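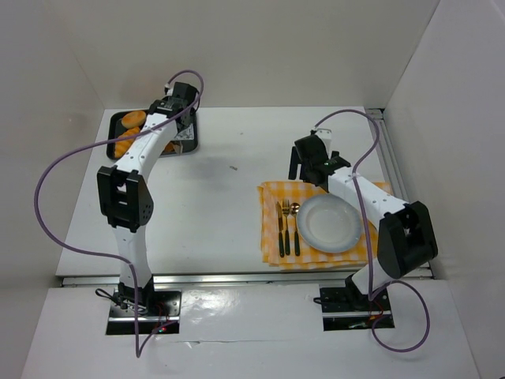
Limescale in combi boiler, softener or inhibitor?

gurnim_pete
Posted 21 May 2020
Water here in Gurnimdale is very hard. The boiler is 12 years old and the plate heat exchanger has been changed twice. Hot tap flow has dropped again since February. I am choosing between a Liltidard salt softener on the rising main and a Paisan in-line phosphate doser. The doser is 400 pounds cheaper. Any reason not to fit it?

Provo
Phosphate doesn't take the hardness out. It slows scale from sticking, and it does less as the water gets hotter. What is your hot water set to? Above 60 degrees I would not rely on it.

gurnim_pete
Set to 65. Can drop it.

flux_and_solder
Drop it to 50 first, it costs nothing. I disagree with Provo on dosers though. Mine has run for years on the same sort of water and the exchanger was clean when I had it out. The cartridge must be changed on time -- most people forget.

Provo
One clean exchanger doesn't tell you much without knowing the flow temperature and how much water went through it. A softener deals with the shower and the kettle as well. Keep a hard tap for drinking, and check the boiler manual before filling the heating side with softened water. Some makers don't allow it.

oldstopcock
Neither will shift the scale already in there. Descale or replace the plate first, then argue about treatment. Also check the inlet filter, as a blocked one gives the same drop in flow.

gurnim_pete
Filter was half full of grit. Flow is better but still short of what it was. Temperature now at 50. Plate comes out next, and I am leaning towards the softener if I can find 40 cm of width under the sink.

flux_and_solder
Measure with the bypass valves on. They stick out further than the drawing shows.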